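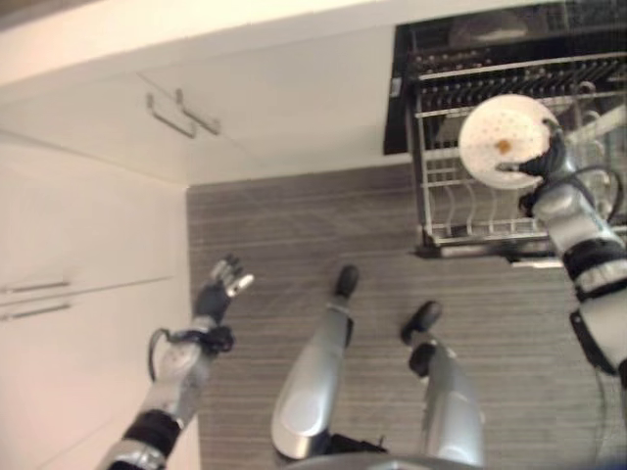 Beathag Pollock wrote in to say the Mola bar handles went up in an afternoon and she's ordered 13 more for the utility room. Thanks Beathag. More reviews soon.

**Mola bar handle, brushed steel**
Item 2661. Screws included, 34 mm. Sold singly. Fits most drawer and door fronts, drill template in the bag. Matching knob out of stock til January.

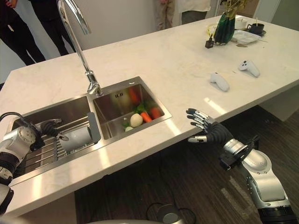 *Double sink with gooseneck faucet.*

**Lindsay sink care kit**
Item 1325. Cream, cloth, soft brush. For stainless only, don't use on brass or anything lacquered. Wipe with the grain. Rinse. Dry. One jar lasts ages. Refill jars sold seperately, see the Lindsay page.

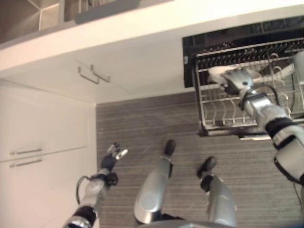 *Dishwasher open, wire rack.*

**Trokarix rack caps**
Vinyl, push-on. For tines that have lost their coating and started to rust. Snip the rusty bit, dry it, push cap on, leave overnight. White or gray, say which in the order notes. No returns on opened packs.

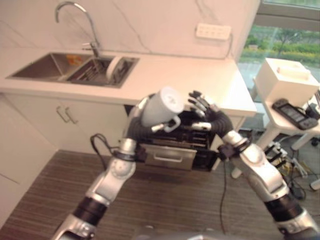

*Black toaster oven, silver crumb tray drawer.*

**Grilletden tray liners**
Cut to size with kitchen scissors. Crumb trays only, keep off the heating elements. Wash by hand. Measure your tray first please, we get alot of these back.

Orders in before noon go out same day. Shipping is flat rate on small parts. Prices last checked 3 May 2022.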